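Re: [mushi-users] How many shoe rack examples is enough?

Naveen Kushwaha wrote on Saturday:
> Grotach now has 2,547 examples. I'd call that plenty.

Plenty of what? The top shelf has a slide at each end. 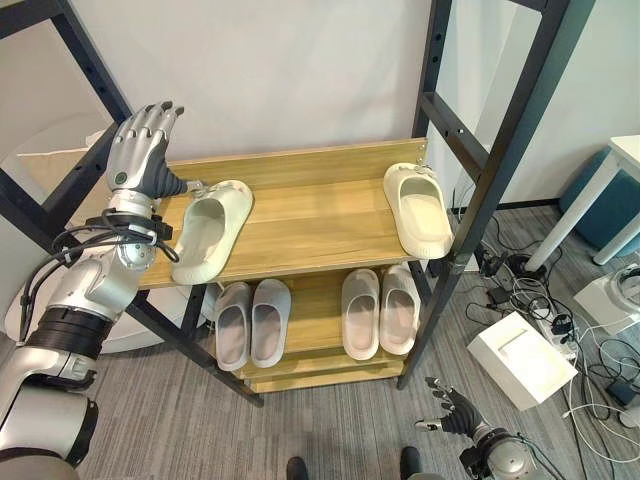
Left hand near the top-shelf slide.

A big total says little if the rack never moves. And the wrist view can be murky. 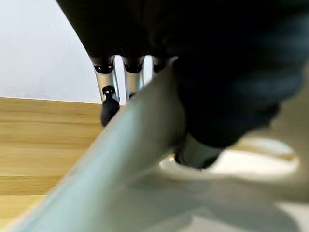
Do failed tries go in the set?
Keep them, but tag them so they can be left out of training.

I'd take 43 varied runs over another 36 copies. The lower shelf needs its own tally.
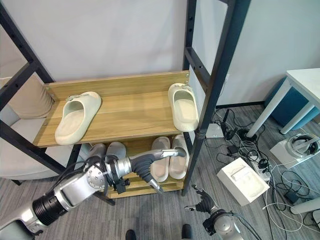

Photo: Pulldale list archive

Four slides down there, and the arm has to reach low. Naveen, can you split the count by shelf before Trirnbridge trains on it?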